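Home Reviews Heating Power Archive Contact

Vulitz pellet stove, one winter in

I bought the Vulitz in August, when everyone else on our street was thinking about barbecues and the gas company had just sent out the letter about the new rates. You know the letter. Half of it was about pipeline capacity and supply contracts, and the other half was the part where my monthly bill went to $380. So I went shopping!

The stove itself weighs 200 pounds, and I'd plan for that before the truck shows up (I didn't, and it spent its first night in the garage). Isauro Barajas did the install for me, vent kit and all, and had it lit by four in the afternoon. He grumbled about the manual, and he was right. It's badly translated and the wiring page is printed so small I ended up reading it with my phone zoomed in.

Once it's going, I love it. I set it to 68 and the front of the house just stays there. The back bedrooms are another story — two doors and a hallway away, they run cooler, and we leave a little fan on the floor to push the air along. If your place is all chopped up into small rooms like ours, think hard about where this goes.

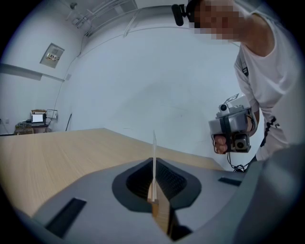

Pellets are where you'll spend your time. I tried the Bikilholm bags first and got a lot of dust in the hopper, then switched to Arriaga, which cost a bit more and burn much cleaner. I clean the ash pan twice a week with the good ones. With the cheap ones it was every other day, and the glass went brown by dinner.

It does need electricity for the auger and the blower, so if you're buying one to get away from the utilities altogether, sorry, you won't. When the Lastside substation went down in the ice storm we sat there looking at a cold stove and a full hopper. I've since put in a small battery backup that cost me $800, and I'm still a little sore about it.

Noise: there's a tick when the pellets drop and a steady hum from the blower. My wife stopped hearing it after a week. I still turn the TV up.

Would I buy it again? Yes, and I'd get the bigger hopper. We kept the gas furnace for the really bitter nights, and the bill in the dead of winter was less than half what it had been the year before. If prices drop back down I might feel silly, but I'm not holding my breath on that one.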